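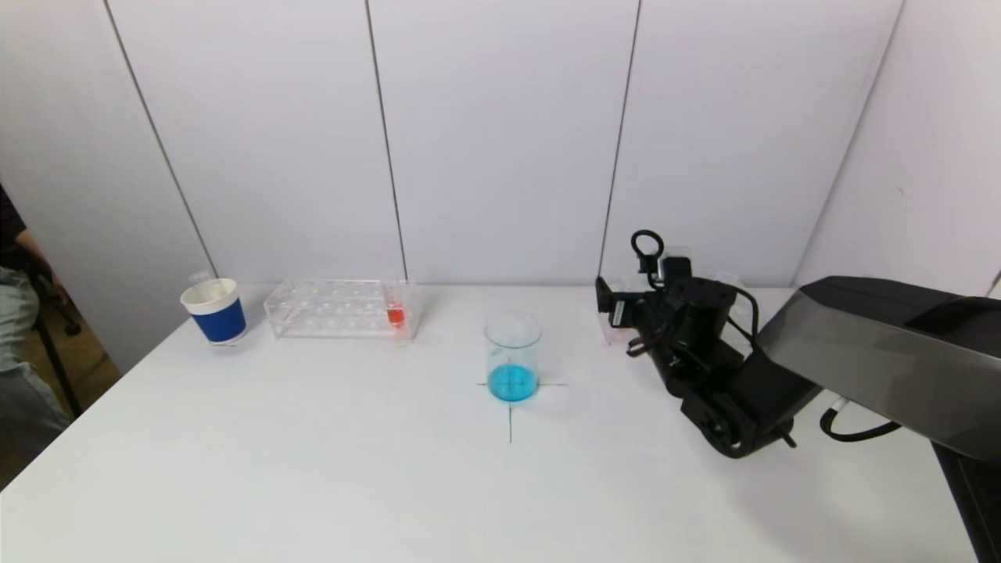 From: Enda Gallagher
To: bench-automation list
Date: Sunday, August 23, 2020
Subject: Re: what to put in next year's request for a liquid handling arm

> We have money for one arm and I have to hand in an equipment
> request before the end of the month. The quote from Kekia covers
> the arm, the controller and a two-finger gripper. My department
> head wants to know if that is the whole cost. I told him I thought
> so and then I started to doubt it.
>
> The job is simple stuff. Pick up a tube, pour it into a beaker,
> put the tube back. Mostly 50 mL conical tubes and some smaller
> glass ones. Has anyone here been through a full year with a setup
> like this, and what did you end up buying that was not on the
> first quote?
>
> Also, is it worth paying for the wrist camera now or can it be
> added later?

The arm quote is not the whole cost. We do nearly the same job, tubes into a beaker with colored liquids while we get the motions right, and I kept a list of everything we bought after the first order. I'll go through it in the order it hurt.

Tube holders first. We assumed a gripper that can close on a tube can also carry it, and for the small tubes that is more or less true. For the 50 mL conicals we wanted something that holds the tube upright and gives the fingers the same thing to work with every time. Trerkby quoted us $509 for a machined set. We printed our own and spent a good part of April on versions that were too tight or too loose. If you have a printer and a person with the patience, put filament and that person's hours in the request. If you don't, put in the machined set and be done with it.

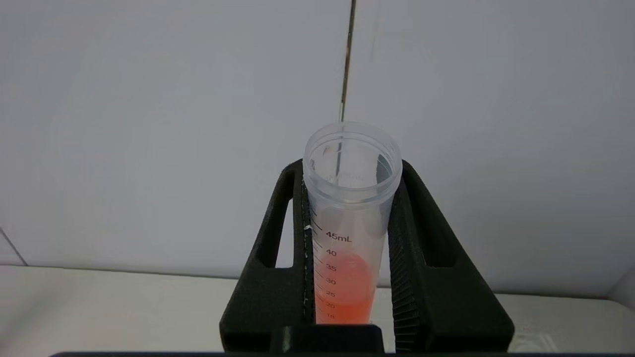 Whichever way you go, check that the graduations can still be read with the tube in the holder. Our first design covered them on both sides and we had to pull the tube out to see how much was left. Cutting windows in the sides helped with that and used less plastic. Order one holder, try it with your own brand of tube, and only then order the rest. Rim diameters are not as standard as the catalogs make them look.

Second, racks. Ask for ones with the positions labeled. We started with plain ones and wrote the position names on tape, and the tape came off whenever the bench was wiped. Clear acrylic looks good but it picks up reflections from the overhead lights, so if you plan to find tubes by camera, budget for a test day before you commit to a rack type. Vinunness will lend you a sample if you ask their sales desk by phone. Email got me no reply.

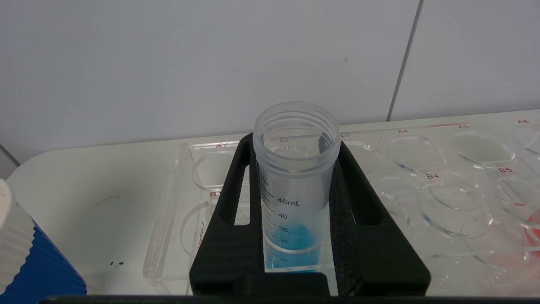 Buy more tubes than you think, too. They are cheap, but they come out of the consumables line and not the equipment line, and our finance office would not let us move money between the two. I had to file a separate request for one case of tubes. Same story with paper towels and spill trays. You will be pouring liquid near electrical parts and some of it will miss.

On the wrist camera: buy it now. We added ours later, from Su, at $459 for the camera and bracket. The price was fair. What cost us was redoing the cable run and then every saved position where the arm comes down close to the rack, as the thing at the end of the arm was now bigger than before. It took 2 weeks with a student on it most days. If it goes on at the start you only do this once. Keep a camera that looks down on the whole table as well - the wrist one shows you the tube very well and very little else.
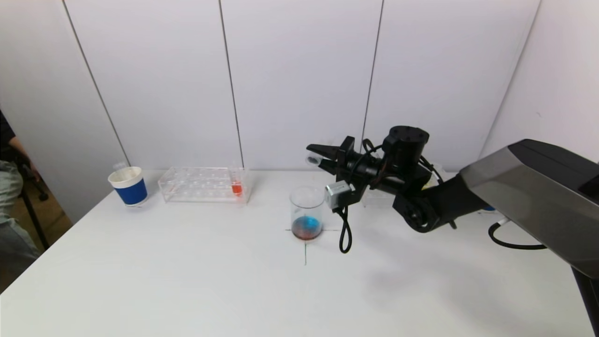
The table itself should be in the request. Ours is a plain white one with a mark for where the beaker goes, and I would spend the money on something heavier if I were doing it again. A mark on the table costs nothing and saves a lot of arguing about why yesterday's pour worked.

Other lines I would add:

- spare fingers for the gripper, one set at minimum
- cable ties, clips and a longer power cable than the one supplied
- a second beaker of every size you use
- service contract, first year only, then decide
- 15 percent on top for things you haven't thought of

Your head may cross out that last one. Ours did, and we came back for the money in spring anyway, in smaller pieces and with more forms.

One question back to you: does the Kekia quote say what happens to the warranty if you fit your own fingers? Ours was vague on that point and I got it in writing before we signed. I can send you the wording off list.

Enda

Contact the list owner | Copyright 2020 Bench Automation List | Back to top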